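Why Do Builders Put Bricks in Rows?
A reading page for young explorers, by Ratree Wongsuwan

Have you ever put your hand on a brick wall? It feels rough, like a cookie with no icing. Some bricks are red, some are more orange, and some are nearly brown. People have built with bricks for thousands of years, and we still do it today.

What is a brick made of?

Most bricks are made of clay. Clay is a kind of soft earth, and you can press it into any shape when it is wet. The clay goes into a mold or through a machine, and it comes out as a block. Then the block must dry. After this it is baked in a very hot oven, which is called a kiln. You say it like this: "kill" with an "n" at the end.

The heat changes the clay for always. It becomes hard, and rain can not turn it back to mud.

Why do bricks have different colors?

Many clays have iron inside. When they are baked, the iron makes them red, in a similar way as an old nail becomes red with rust. A hotter kiln can make a darker brick. Two bricks can come from the same kiln and still look a little different — one was maybe closer to the fire.

Bricks can also have small holes and spots. A tiny stone may fall out, or a bubble of air may leave its mark. A wall with such bricks is still a strong wall.

Rows, rows, rows

One row of bricks has a special name. It is called a course. The bricklayer lays the first course very carefully, because all the others will sit on it. Between the bricks goes a gray paste with the name mortar. It is made from sand, water and cement or lime, and it holds the bricks together when it gets hard.

In many walls, each brick sits over the gap between two bricks below. Like this the weight is shared. If all the gaps stood in one straight line, the wall could crack there more easily.

Brick walls inside a room

We think of bricks as something for the outside of a house. But sometimes people leave the bricks open to see inside too, without paint or plaster on them. The name for this is exposed brick. It gives a room a warm color, even if the furniture is plain and white.

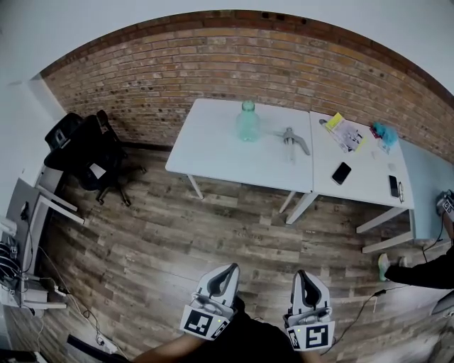 Try it yourself: the sugar cube wall

You need a box of sugar cubes, a plate, and some thick icing for the mortar. Ask an adult if you may use them.

First build a wall four courses high with all the gaps in one line. Then build a second wall of the same height, but put each cube over a gap. Wait until the icing is hard. Push both walls softly with one finger. Which one moves first?

My pupil Ye-seo Geum wanted to make a round tower. It is more difficult — you must leave a small space at the outer side of the cubes and fill it with icing.

Words to remember

Kiln: a very hot oven for clay
Course: one row of bricks
Mortar: the paste between the bricks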